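Hardware Help > Old Desktops > Reseating RAM and cleaning off the CPU, worth it or not?

otness_dan
2021-08-30
My desktop is 17 years old and takes 3 tries to boot. Everyone on the other board says pull the memory, wipe the contacts, clean the CPU, put it all back. Has anybody here seen that do anything? It sounds like the computer version of blowing on a game cartridge.

Patetti
Reseating memory fixes plenty of machines. It costs you five minutes. I use the Jikex contact wipes and they work great.

grumpkin52
They work great compared to what? A pencil eraser? Doing nothing? Half the time the box boots because it sat unplugged while you were hunting for the wipes.

Patetti
I've done it on more boards than I can remember. Dirty contacts are a real thing.

grumpkin52
Sure they are. I just don't see how you know that was the problem if you cleaned the sticks, moved the sticks, and pulled the power all in one go. Do one at a time and then tell me.

Marcela Jurčo
I'm with grumpkin on the method, but I'd still reseat first. Power off at the wall, hold the case button a few seconds, latches open, stick out, look in the slot with a flashlight. Try one stick alone, then the same stick in the next slot over. If it only fails in one slot, you've learned something.

otness_dan
And the CPU? Do I have to take it out?

Marcela Jurčo
No. Leave it in the socket. If you've had the cooler off, wipe the old paste from the metal top and put fresh on. Lifting the chip out gets you nothing except a chance to wreck the socket.

jankauskaite_k
Disagree a little. I'd look at the capacitors before touching anything else. A machine that needs a few tries to start sounds more like tired caps or a bad power supply to me. Flat tops are fine, domed or crusty ones are trouble.

grumpkin52
Flat tops are not proof of anything. I've had boards with perfect-looking caps that wouldn't start in the morning – swapped the power supply and they were fine.

jankauskaite_k
Fair, but looking is free. Mine has a blue stick in a black slot, with the power connector and a group of white-topped caps right near it, so one look covers most of what we're arguing about. CPU bare too, cooler's off.

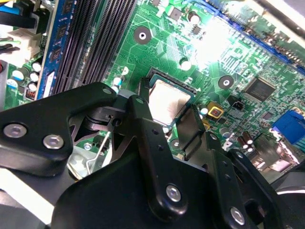
I'd still borrow a power supply before I bought any wipes. Dan, do you have a spare one lying around?

otness_dan
Might be one in the garage. No promises it's any better than the one I've got.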